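**Gronska metal bin, gray — 4 out of 5**

I bought this after the Maltard plastic one split. It's a gray metal bin with a flat floor, and it costs 123, or 113 if you can stand the newsletter.

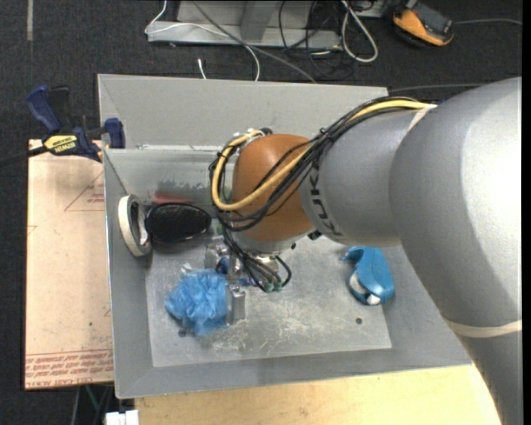 *Tape, blue mesh puff, room to spare.*

The floor scratches if you so much as look at it, and the walls scuff dark gray. Small stuff is easy to find, though — even a roll of tape on its edge. One star off for the noise when you drop anything in.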